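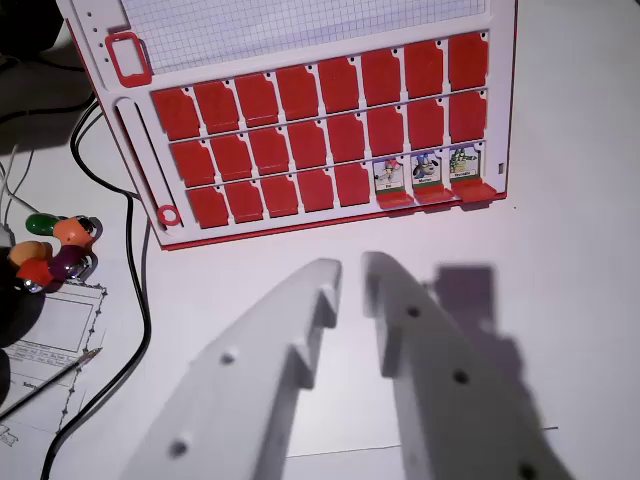

图源：Tesstead 桌游维修间工作记录 / 摄于白色工作台

维修间 > 工作日志 > 翻牌类 > 猜人物棋盘（编号 1142）

2023年7月3日

上午接着弄 1142，红白两色的那块猜人物翻牌盘。上次停在清洗完、还没查翻片的地方。先把桌面擦了一遍，铺布收走，直接放在白台面上看，掉了小东西容易找。

盘面三排，每排八个位置。今天先只动最下面一排靠右的三片，翻下来以后露出后面的人物卡，其余的都立着没碰。这样做是想先摸清翻片的手感，再决定要不要整盘拆。

三张卡的情况：
第一张粉灰色的小人，卡面没有要处理的地方。
第二张深蓝带灰，我看像动物，Arne Rathjen 说是机器人，两个人看了半天没定下来。登记表上先写“深蓝灰”，等对上说明书里的名单再改。
第三张绿黄色，大概是恐龙，也可能是龙。登记表写“绿黄”。
名字条都印得很小，我不戴放大镜读不出来，下午戴上再抄。

翻片手感：靠右的第一片偏紧，要用指甲顶着上沿才肯下来。中间那片正常。最边上一片松，翻下来没有阻力，扳回去以后轻轻磕一下桌子会自己倒。三片回位各试了几次，结果一样，不是偶然。

紧的那片拆下来看过，转轴一端有一点毛边，应该是注塑时留的，用得少所以一直没磨掉。拿 600 目砂纸折成细条，蹭了几下，装回去顺了。没有上油。去年九月那块蓝盘上过 Jirnance 的硅脂，玩过几个月之后轴孔里全是灰和毛，清起来比原来的毛病还麻烦。以后翻片一律干装，这条请大家照做，柜门上那张旧的操作单我回头改掉。

松的那片是另一回事。轴本身没断，量了一下比旁边的略细，磨损的。处理办法试了两种：
一是在轴端点一层薄胶，等干透再修圆。第一遍点厚了，根本塞不进轴孔，刮掉重来。第二遍薄了，能塞进去，阻力有了一点，但扳到立起来的位置还是不稳。
二是换片。从零件柜 19 号抽屉里找了一片红的，颜色很接近，可上沿的缺口形状不一样，放在一排里一眼就看得出来。尺寸也差一点，卡进去后左右晃。不用，放回去了，抽屉标签上加了一句“不适用于 1142”。
结论：先留着点过胶的原片，再补一遍胶，隔夜看。还不行就向 Głowacki 要配件。他们上次寄来的翻片是混装的，下单时要写清楚缺口朝上、右上角旁边有小孔的那一种，最好附上一片旧的当样。

盘体：白色塑料部分洗得干净，边上的红条没有翘起。左侧那条竖着的长槽，清洗时水容易存在里面，昨天用棉签吸过，今天早上再探了一次，棉签是干的。槽下端有个红色小圈，我不确定是不是能取下来的，用手转不动，就没有再使劲。有人知道这个圈的用途请写在本页后面，说明书上那一页缺了。

上方那块浅灰色的方格板也没拆。方格和透明面贴得很平，要从边上撬，撬坏了没有东西可替。左边那个红色的小方框里面是空的，我原以为少了个零件，翻了几张同类盘的记录，写法不统一，有的记“夹子”，有的记“框”。先按“红框”登记，不算缺件。

人物卡的取放：有人问能不能不拆翻片就换卡。试了，绿黄那张可以从上面慢慢抽出来，前提是翻片完全放倒，手不能抖。抽到一半时卡角会刮到白色的横条，多抽几次边上肯定起毛。所以要换卡还是先拆片。抽出来的那张已经插回原位，位置没换。

和 Arne Rathjen 商量过归类的事。他想把这块放进 Rerkeso 的外借箱，说那边翻牌类一直不够借。我的意见是再等等，松片的问题不解决，借出去第一晚就会有人来说“我的牌自己倒了”，这种游戏倒一片就乱了。最后说好松片处理完再定，外借箱里的位置先给它空着，用 101 号标签占住。

下午

戴了放大镜抄名字条。抄到两张，第三张的字印得发虚，三个字母以后就不敢认了。两张的名字写在登记卡背面，这里不重复。深蓝灰那张的名字也帮不上忙，看不出是动物还是机器人，Arne Rathjen 坚持他的看法。

第二遍胶点完，时间记在盘底的纸条上。点完的那片单独放在小碟里晾，没有装回去，盘上对应的位置空着，谁用这张台子请不要把它当成缺件补上。

其余翻片从左到右、从上到下过了一遍，每片放倒再立起来。最上面一排都没问题。中间一排左数第二片立起来时“咔”的一声比别的响，拆开看没有裂，装回去还是响。不影响用，记一笔。最下面一排左边的几片，比上面两排略涩，估计是清洗剂没冲干净，明天拿清水布再擦一次横条和轴孔。

清洗剂的事顺便写下来：原来的配比偏浓，干了以后白色塑料上有一层看不太见的膜，手指摸得出来。按原来一半的量兑就够了，油手印照样能下来。瓶身上我已经用记号笔改过，旧瓶用完再换新的。不要用酒精擦卡面，上回那套旧卡就是那样掉色的。

用时：拆、磨、装加起来大约 3 个小时，抄名字条不算在内。比预想的久，主要耗在换片那一步。以后碰到松片，先看缺口形状再去翻抽屉。

明天要做：
看胶干的情况，装回去磕桌子试。
清水布擦横条。
给 Głowacki 写信问翻片，不急着下单。
找红色小圈的说明。
柜门操作单改“干装”。

砂纸快没了，600 目只剩一小角，800 目还有整张。细齿镊子用完请放回左边的杯子里，今天找了很久，在热风枪的盒子下面。

补：走之前又摸了一下小碟里那片，胶面还有点黏，没动它。台灯关了，盘子用干净的布盖着，布的四角没有压东西，掀的时候轻一点。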